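Going back to college at 40, how do you fit the studying in?

Paloma Schumacher
I start a part-time course at Postulberg in the new year and I'm already in a flap. I work four days a week, I've got two kids and I haven't written an essay since I was eighteen. The bus takes 31 minutes each way, so I could read on that, but I get travel sick. When do people do the work? I'm useless after nine at night. Any tips for taking notes would be lovely too!

Tormod Midtbø
Get up earlier. Worked for me.

Solveig Söderlund
Don't panic, I did mine with a baby on my lap for most of the first year. If reading on the bus makes you ill, record yourself reading your notes out and listen to that (you do get used to your own voice, promise). I kept one evening completely free and told everyone at home it was mine - no washing, no telly. On essays, ask the library for a study skills session before term gets busy. They showed me how to do references and I could have cried with relief.

Izzati Tuhumury
I'm in my second year at Postulberg and my Saturday mornings have gone, but I don't mind as much as I thought I would. I write notes by hand in class, then type up half a page the next day while I still understand my scribble. Buy your books second-hand, my first list came to 277 new and I wasn't having that. Oh, and take a jumper, the teaching rooms are freezing until lunch. Good luck, you'll be fine!

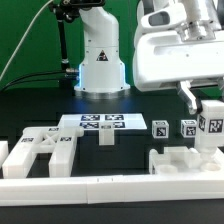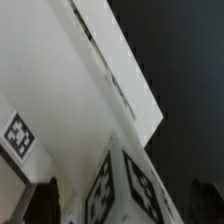
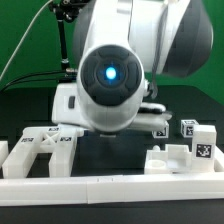
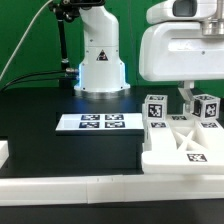
Photos: Izzati Tuhumury, July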